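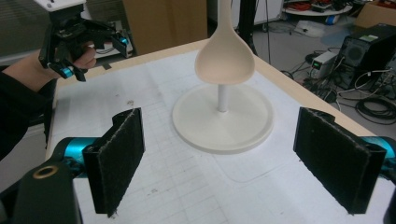

White stand and spoon on the grid paper.

Drerkau Kitchen Things Group
Minutes of the regular meeting, 2025-02-02

Opened at the usual time with a full table. The January minutes were read and accepted with one correction: the ladle rack shown in January was lent by a member and was not bought by the group. The person who lent it would like that on record.

1. Spring show at Holtolari
The space at Holtolari is ours for the spring show! We get the front room and the long wall beside it, and we can set up the evening before. Last year's show had 1,042 visitors, and everyone who worked the door remembers how many of them stopped at the spoons. There was quick agreement that spoons should have their own table this time, right by the entrance.
The theme stays as voted in January, "Hung Up," meaning hooks, racks, rails and stands, and whatever lives on them. Members are asked to look through their drawers again. We have plenty of hooks and not nearly enough things to hang.

2. Stands and spoons
A lively item, and the longest of the meeting. The white mug tree was discussed as a possible centerpiece for the spoon table. People love the plain round base and the way the hooks curve out at the top. It was meant for mugs, of course, but several members keep spoons and whisks on theirs at home and spoke up for it with real feeling.
The question is which way a spoon should go. Handle up and bowl down shows off the bowl, and a wooden spoon with a good wide bowl deserves that. Hung from a hook by a loop of string, it turns whenever someone walks past. One member finds this charming and another finds it maddening. A short show of hands went to bowl down, string optional.
Also raised: spoons with no hole in the handle. Drilling old ones was proposed and got a loud no. Loops of cotton tape will be tried first.

3. Table covering
Grid paper was well liked. Pale gray lines are enough to line up a base by eye, and white on white looks clean without being cold. The worry is that it marks easily, and pencil notes show from closer than you'd think. Suggested: do all the planning on one sheet, then lay a fresh one for the show.
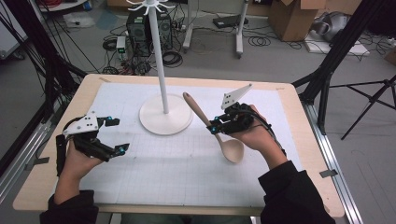

A border of bare table left showing around the paper was preferred over running it to the edge. Small strips of gray tape will do for holding it down, and colored tape was voted down. The remaining roll should cover every table we have planned, with enough left for a spare sheet or two.

4. Labels
The Wuvaditz print shop quoted 81 for the full set of labels, folded cards included. Accepted. Wording is due before the next meeting. Please keep each label to two lines: what it is, and one thing you enjoy about it. Last year's label for the butter paddles ran to a whole page — a wonderful page, but it hid the paddles.

5. Funds
Balance stands at 1,847. After labels and the room deposit we are still in good shape. A request to replace the folding lamp was approved. A request for a second lamp was held over.

6. Xenos swap table
The Xenos swap table will run again beside the show, same rules as before. Bring clean items, take what you'll use, and no knives. Chipped mugs are welcome if marked as chipped. Somebody left a very handsome potato masher in the box last time, and it is still waiting for its owner or a new home.

To do before next time
Try cotton tape loops on at least three spoons.
Send label wording.
Measure the Holtolari front room, including the odd corner by the radiator.
Bring things to hang!

Next meeting in the same room. Tea first, then a trial layout of the spoon table.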